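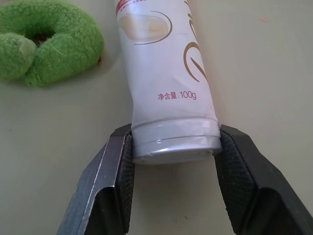
September, Verpackungstisch, Eintrag am Vormittag

Wareneingang und Sichtprüfung der weißen Rollverpackungen von Gakia. Nettoinhalt laut Aufdruck 净含量:100g, also dieselbe Füllmenge wie bei der letzten Lieferung. Karton mit 27 Stück, bestellt waren 32. Fehlmenge an Tihomir Hoxha gemeldet, er klärt das mit dem Lieferanten. Ware steht vorerst im Regal links neben der Waage, nicht ins Hauptlager räumen.

Geprüft wurde wie immer: Sitz der Kappe, Zustand der Hülle, Lesbarkeit der Mengenangabe, Gewicht.

Kappe: silbergrau, sitzt gerade. Der Schrumpffilm wirft am Übergang zur Hülle kleine Falten. Das hatten wir bei der Ware von Atanasov auch schon und damals durchgehen lassen. Ich lasse es hier ebenfalls gelten, solange der Film nirgends offen ist. Bei zwei Stück war er an der Naht eingerissen, die liegen mit rotem Punkt in der Ausschusskiste.

Hülle: weiß, glänzend, perlmuttartig, leicht wellig. Die Wellen stören vor allem beim Etikettieren. Unser Importetikett (deutsch, mit Anschrift und Charge) haftet auf der glatten Seite ordentlich, über einer Falte hebt sich nach kurzer Zeit die Ecke. Erster Versuch quer über die Mitte, das ging schief und hätte außerdem die Mengenangabe verdeckt. Zweiter Versuch längs auf der Rückseite, hält besser. Den goldbraunen Schwung und das Oval auf der Vorderseite lassen wir frei, der Kunde Kalorell will die Originalgestaltung sichtbar behalten.

Aufdruck: Mengenangabe rotbraun auf Weiß, gut lesbar. Die kleine rote Zeile weiter oben ist deutlich feiner gesetzt. Für die Übersetzung brauche ich eine saubere Druckvorlage, Tihomir fragt danach. Vorher kein Etikettentext an die Druckerei.

Gewicht: 16 Stück brutto gewogen, alle innerhalb der Toleranz. Werte stehen in der Tabelle auf dem Laufwerk, Blatt »Rollen«. Waage vorher mit dem Prüfgewicht kontrolliert, keine Abweichung.

Etiketten: Vom Haftmaterial Skastico sind noch 3.000 Stück da. Das reicht für diesen Auftrag, falls wir beim Längsformat bleiben. Beim Querformat müssten wir neu stanzen lassen — dafür sehe ich gerade keinen Grund.

Noch zum Tisch: Die hellen Rollen sieht man auf der grünlich-beigen Platte zwar gut, aber Schlieren auf der Platte auch. Nach dem Etikettieren bitte mit dem fusselfreien Tuch abwischen, kein Lösemittel. Beim letzten Mal war die Oberfläche danach stellenweise klebrig und wir hatten Abdrücke auf der Ware.

Offen:
— Antwort wegen der fünf fehlenden Stück
— Druckvorlage für die kleine Schriftzeile
— Haftprobe längs, nach der Mittagspause und morgen früh nochmal ansehen
— Ausschusskiste beschriften, da steht noch der alte Auftrag drauf

Nachtrag 15:40 Uhr: Haftprobe längs angesehen, alle Ecken liegen an. Ein Etikett saß schief, abgezogen und neu geklebt, Hülle dabei nicht beschädigt.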